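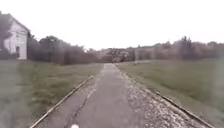 Visit to the path works at Rikwood, June 25, 2025

We came from Warnen by the early bus, 17 people from our walking club, to see how the old asphalt path across the meadow will be repaired. The open day was arranged by Dovov, the firm that won the work.

I expected new machines and speeches, but first we simply walked. The asphalt is grey and has been patched many times, and on the left half there is a long crack that goes in zigzag. On the right side runs a strip of loose gravel with broken pieces in it. My wife did not like it in her thin shoes. The edging on both sides stands a little higher than the grass – one must lift the feet when stepping off.

The guide told us that 70 metres will be dug out completely and the rest only gets a new top layer. The edging will be changed too. The price of the first part is 3,000 euros, which I found low. Work begins in November, when fewer cyclists use the way to Serrano.

After six questions from our side we had tea under the trees. The bus back leaves from the lower gate, not from the car park.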